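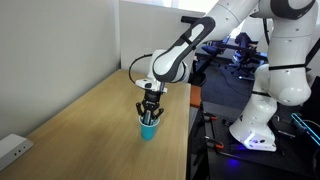 Tirnex Technical Publications

Section 3: Care of oiled and waxed table tops

3.1 Scope
This section applies to all Farah tables supplied with a factory oil finish. It does not apply to lacquered tops, which are covered in Section 4. If you are unsure which finish you have, check the code on the label fixed beneath the top. Codes starting with 331 are oiled.

3.2 Before first use
Let the top stand unwrapped in the room where it will be used for 3 days. Do not place it over a radiator or in direct sun during this period. Small changes in colour are normal for new oak and will continue for several months.

3.3 Daily cleaning
1. Remove crumbs and grit with a dry, soft cloth.
2. Wipe along the grain with a cloth wrung out in clean, lukewarm water.
3. Dry at once with a second cloth.

Note: Washing-up liquid may be used on greasy marks, well diluted. Scouring powder, steam cleaners and spray polish containing silicone must not be used. Silicone prevents later coats of oil from taking.

3.4 Items left standing on the top
Cups, pen pots, vases and lamps should have a dry base. Move them from time to time so that the wood darkens evenly. Felt pads are suitable. Rubber and soft plastic feet can leave marks which cleaning will not remove, and these must be sanded out as described in 3.6.
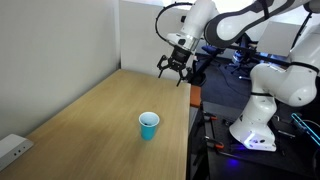
3.5 Re-oiling
Re-oil when water no longer forms beads on the surface. You will need Skulitz hard wax oil (clear), a white nylon pad and lint-free cotton cloths.

1. Clear the top and clean it as in 3.3. Leave overnight to dry.
2. Stir the oil well. Do not shake the tin.
3. Apply a thin coat with the pad, working along the grain. Include the edges and the end grain.
4. Wait 15 minutes, then wipe off all oil that has not soaked in. Oil left on the surface will dry sticky.
5. Leave for 12 hours with the windows open.
6. Apply the second coat in the same way. End grain may need a third.

The top can be used with care after 2 days. Keep water off it for a week.

CAUTION: Cloths soaked in oil can catch fire by themselves. Soak them in water immediately after use and lay them flat outdoors to dry before disposal. Do not leave them crumpled in a bin.

3.6 Removing marks
1. Sand the mark lightly by hand with 180 grit paper, always along the grain.
2. Repeat with 240 grit, extending a hand's width beyond the mark.
3. Remove dust with a vacuum cleaner and a dry cloth.
4. Re-oil the sanded area, then the whole top.

Note: Black rings caused by iron or steel cannot always be sanded out. Contact Dreton service before using any bleach. Bleached tops are excluded from the surface guarantee.

Issue 2, January 2025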